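Krawczyk Home Notes
Kitchen Tips: Storing Fresh Produce and Keeping the Drawers That Hold It in Order

Updated 1 May 2024 | 3,276 views | Filed under: Kitchen, Storage

Fresh vegetables lose water from the moment they are picked. The rate depends on the temperature, the humidity of the surrounding air and how much of the surface is exposed. Most storage mistakes come from treating every vegetable the same way. The notes below cover the items we are asked for most often, followed by a section on wooden drawers and bins.

Root vegetables

Remove the tops from carrots, beets and radishes before storing. Leave a short stub of stem on beets so they do not bleed in the pot. Brush off soil but do not wash. Store in a perforated bag in the crisper, set to high humidity. Carrots that have gone limp can be stood in cold water for an hour and used the same day.

Onions and potatoes

Both want a dark, cool, ventilated place. Keep them apart. Onions stored next to potatoes shorten the life of both, and a closed plastic bag will ruin either one. A paper bag with the top folded once and a few holes punched in the side works well. Check the bag weekly and take out anything soft.

Corn

Sugar in sweet corn begins converting to starch after harvest, and the process is faster at room temperature. Leave the husks on until cooking if there is room in the refrigerator. Husked ears should be wrapped tightly and used within two days. A basket on the table is fine for the hour before dinner -- no longer than that in warm weather.

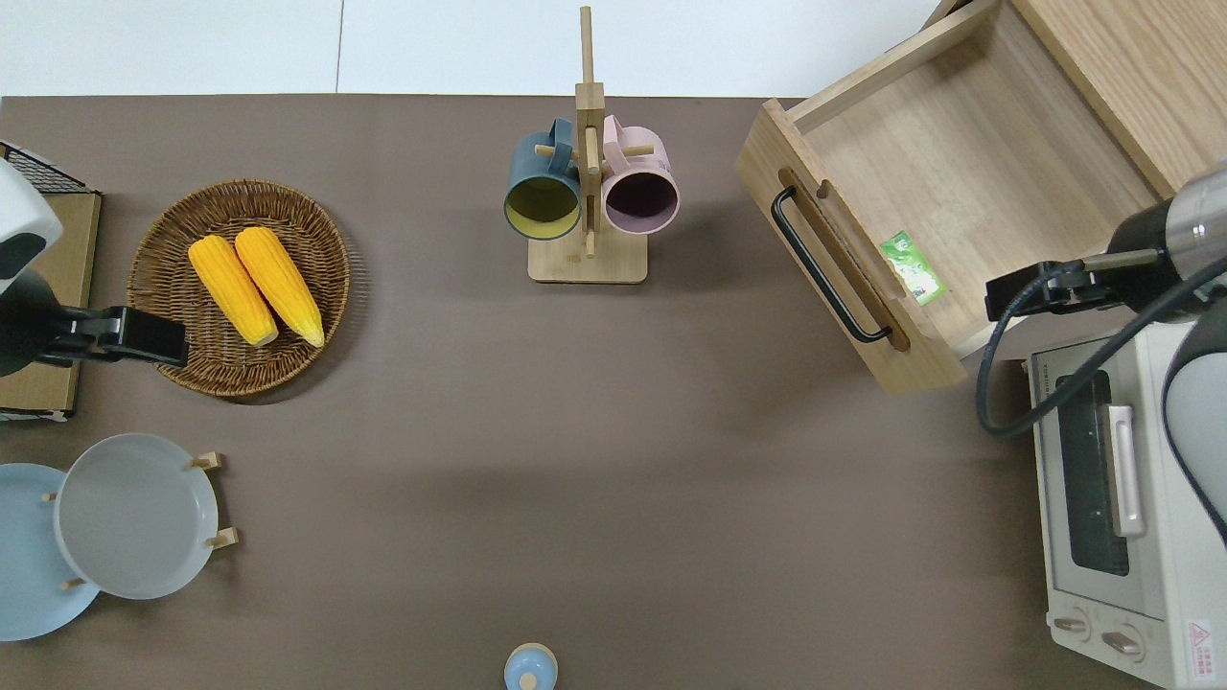 Can husked corn be frozen on the cob without blanching?

It can, but the texture suffers after a few weeks. Blanch medium ears for seven minutes, cool them in ice water for the same time, dry them well and pack them with as little air as possible. Unblanched ears should be eaten within a month.

Leafy greens

Wash, spin, and dry again with a towel. Water left on the leaf is the usual cause of slime. Line a lidded container with a dry cloth, fill it loosely and change the cloth when it feels damp. Lettuce treated this way keeps for a week, sometimes longer.

Tomatoes

Ripen at room temperature, stem side down, out of the sun. Once fully ripe they may go into the refrigerator for a few days. Take them out an hour before eating.

Wooden drawers and bins

A wooden drawer is a good place for onions, garlic and dry goods as long as it moves freely and stays dry. Sticking is usually seasonal. Wood swells in humid weather and shrinks in winter, so a drawer that binds in August may be loose in February. Do not plane the sides until it has been checked in both conditions.

To find the tight spot, rub chalk along the runners, close the drawer and open it again. The chalk will be worn off where the parts touch. Sand that area lightly with 220 grit, wipe away the dust and apply paste wax or a plain white candle. Avoid cooking oil -- it turns gummy and holds crumbs.
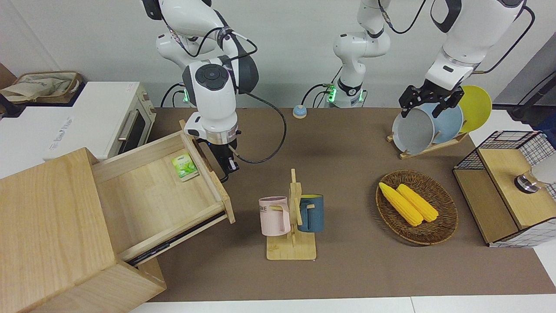

If the drawer still binds after waxing, measure the opening at the front and at the back. A difference of more than 5 mm means the case is out of square, and sanding will not cure it. Loosen the back panel, pull the case square with a strap clamp, and refasten. Compare the two diagonals before driving the last screw.

Loose fronts are a separate matter. Remove the old glue with a chisel and warm water, let the joint dry overnight, then reglue and clamp. Fresh glue will not hold over old glue.

For odor, empty the drawer and leave an open dish of baking soda in it for two days. Wipe the inside with equal parts white vinegar and water, using a cloth that is damp but not dripping. Leave it open until fully dry before putting food back.

Related pages: Sharpening a Paring Knife | Descaling a Kettle | Shelf Paper That Comes Off Cleanly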